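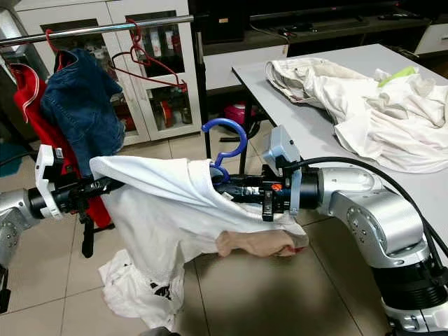
Coro hand balm: what changes in November

The Coro hand balm we have sold since the Dreton shop opened is getting a new recipe. The first tins go on the shelves in November, in the shop and in the online store. The old recipe will stay on sale until it runs out, and we won't be making more of it.

The short version for anyone who uses it every day: the new balm is softer, has no added scent, and comes in a screw-top tin. The price and the size stay the same.

Why we changed it

Most of the complaints we get about Coro come in cold weather. The old balm is heavy on beeswax, and in an unheated car or a coat pocket it sets hard enough that you have to dig at it with a fingernail. People told us they were leaving it by the kitchen sink and buying something else for their bags.

We put a form in with orders last winter and got 405 back. Of those, 121 mentioned the lavender. A few loved it. Most said it was too strong for something they put on before cooking or before bed, and several had switched to an unscented cream on a pharmacist's advice. We had expected the hardness to come up. The lavender we had not really thought about, as it had been in there from the start.

Pieter Swanepoel makes our balms and worked on the recipe through the spring and summer. He tried a version with no wax at all, which was pleasant for the first minute and then sat on the skin like cooking oil. The version we settled on keeps some beeswax but less of it, and makes up the difference with shea butter. The carrier oil is now sunflower in place of sweet almond, so the balm has no nut oil in it. Shea does come from a nut, so if you have a tree nut allergy, please ask your doctor before using it.

What is in it

Sunflower oil, shea butter, beeswax, glycerin, an emulsifier made from olive oil, and vitamin E. There is no fragrance and no essential oil. It will smell faintly of shea and wax, because those are what it is made from. The smell goes within a few minutes of putting it on.

It isn't vegan. We get asked this most weeks. The Carrier body oil is the one to go for if you avoid beeswax, and it works fine on hands if you use it at night.

How to use it

You need less of the new balm than the old one. Pieter suggests a piece the size of a pea for both hands. Warm it between your palms, then work it over the backs of the hands and around the nails, where the skin tends to crack first. Palms don't need much.

The best time is right after washing, when your hands have been patted dry but still feel a little damp. If you wash your hands a lot for work, it is fine to put it on several times a day in small amounts. At night you can use more and put cotton gloves over the top. Give it ten minutes before you handle anything you care about. The balm is oily and will mark cotton, denim and especially silk if you go straight from the tin to the closet. Dish soap rubbed into the spot before washing takes most of it out.

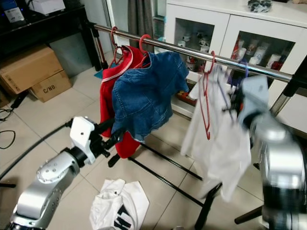
A red jacket and a blue denim shirt on the rail.

If your hands are split or bleeding, or if you have a rash that comes back in the same place, see a doctor or pharmacist. A balm helps keep moisture in. It does not treat eczema or an infection, and we would not want anyone to put off getting help while they work through a tin.

Patch testing

Please do this even if you have used Coro for years, as the ingredients have changed. Put a small amount on the inside of your forearm in the evening, leave it uncovered, and look at it the next day. If the skin is red, bumpy or itchy, don't use it. Bring the tin back and we will refund it, opened or not. Jummai Nnaji at the counter has small sample pots if you want to test it before you buy.

The tin

The old press-on lid came off in bags. We have heard about it many times, and once a customer brought in the bag. The screw-top is aluminum with a paper label and can go in with your metal recycling once you have wiped it out. It is slightly taller and narrower than the old tin, so it won't stack neatly with the ones you have at home.

We ordered 3,000 of the new tins. We had hoped to get them with the ingredients printed straight on the base, but the smallest run the supplier would do was far more than we can fill, so the ingredients are on a sticker.

Refills

We still refill in the shop. Bring in either kind of tin, clean and dry, and leave it with us in the morning. The balm has to be poured warm and left to set, so it will be ready after 4 p.m. on the same day. Please don't try to set it faster in the freezer at home if you buy the refill pouch. It goes grainy. Grainy balm is safe to use and will melt on the skin, but it feels like fine sand for a few seconds and people don't like it.

If your tin has already gone grainy, stand it in a bowl of hot water until the balm is fully melted, stir it with a clean spoon, and let it cool at room temperature with the lid off.

If you want the old one

We know some of you will. Belmiro Veloso is keeping a list at the shop of people who would like the lavender version put aside, and you can be added by replying to this newsletter. The limit is two tins each. Once opened it keeps for a year somewhere cool, and unopened it keeps for two. Past that the almond oil starts to smell like old crayons and it should be thrown out.

We have also been asked whether a scented version of the new recipe might follow. Possibly, in the new year. Abimbola Omoregie has been trying a light orange peel oil, but some citrus oils can make skin react to sunlight, and she wants to be sure of the supplier before we go further with it.

Subscriptions

If you get Coro on subscription through Mokier, you will be moved to the new recipe with your first delivery after the old stock is gone. You don't need to do anything. To skip a delivery or switch to the Carrier oil, log in to your account and choose "Change product," or call the shop and ask for Tahira Rajput. Changes made before noon will apply to that day's packing. Anything later goes on the next order.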